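The club had the room until eight, and Zomer wanted to go home.

"One more," said Dolores Bellamy. She had said it also after the green cube.

Arow sat with both hands under his legs so that he would not touch the table. All July he had written the program in a school notebook, 678 lines, and his mother thought they were poems. The arm came down with the blue cube, very slowly – like a person putting a baby to bed.
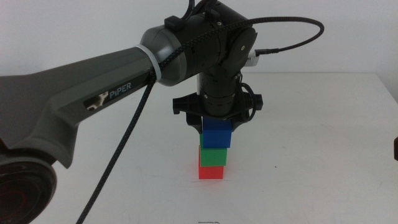
Blue on green, green on red.

"Now it must let go," whispered Zomer, who had forgotten his coat.

Dolores held her finger above the key. She looked at Arow.

"You do it," she said. "It is your poem."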